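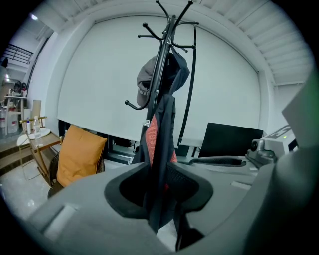
Home Ask Topics Gear Listening Log in

How do you get into a band with a huge back catalog when you missed them the first time around?

fuzzpedal_annie

So I have a problem and I'm hoping somebody with more patience than me has solved it. A coworker put on a record by Zurness while we were closing up, and I stood there with a mop in my hand for the entire first side. I'd never heard of them. I'm 40-something and I've been buying noisy guitar records since high school, so this was kind of embarrassing!

I went home and looked them up and there is SO much. Studio albums, live tapes, a bunch of EPs, two different box sets, and a side project called Jiris that some people seem to like more than the main band. I tried starting with the first album and going in order, like I did with every band I loved as a teenager, and I got stuck. The early stuff is mostly tape hiss and one guy yelling. I don't hate it but it's nothing like what I heard at work (that one had this big slow wall of guitar and a drum machine way in the back).

Do I push through? Do I skip around? I don't want to put it all on shuffle, I know myself and I'll just end up with three favorite songs and no clue where they came from. I also don't have a ton of money for vinyl right now, so please don't tell me to get the box.

Last updated: 2024-03-10

side_b_forever

Skip the first two albums! Come back to them in a year. I know people will yell at me for this, but I did the in-order thing and nearly gave up on them too. The record your coworker played sounds to me like Pal, which is the fourth one, and it's where the drum machine shows up. Start there and stay there for a while.

What worked for me was one album for two weeks, no other Zurness allowed. I'd play it in the car, doing dishes, whatever, and only when I could hum the boring songs did I let myself move on. After Pal I went forward one, then back one, then forward again. By the time I got to the hissy stuff I could hear the same tunes hiding underneath it, and now I kind of love the yelling guy.
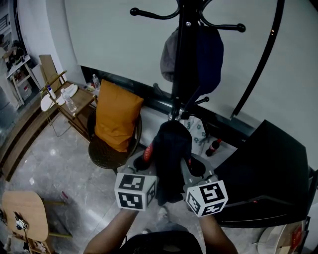
I'd also leave the live tapes for last. There's one from a July show where they play a single song for most of the set, and if I'd heard that early on I would have run the other way. Now it's what I put on when I'm cleaning the kitchen. My spouse has opinions about this.

For buying, check the used bins for the EPs. They pressed plenty of them and people don't seem to want them, I got 6 in one go and paid less than I would for a new LP. The Histeck reissues are louder than the originals and I don't like them much, but they're easy to find and the lyrics are printed on the inner sleeve, so if you're a read-along person that's something. I'm a read-along person. Half of what I thought the guy was singing was wrong.

Jiris is a totally different thing, more acoustic, pretty sleepy. I like it on a rainy morning. I wouldn't worry about it until you know the main band.

tapehead900

box set. its got everything

oldreverb

I'm going to disagree a little with the person up top. Pal is great but it's also the one everybody plays, and I got tired of it fast. I'd ask your coworker which record it was before you buy anything, might not even be that one. The drum machine is all over the fifth album too, and the guitars on that are bigger and slower, so from your description I'd lean that way.

And make a list! I keep a little notebook where I write down the song and the album whenever something grabs me, then at the end of the month I go back and play those. That way you can even use shuffle without losing track. I've got 900 songs in mine at this point and my handwriting has not improved.

Related
Bands you only got into years after they broke up
Are loud reissues worth it on a cheap turntable?
What was the first record you bought with your own money?
Best side projects that beat the main band
Storing cassettes in a damp basement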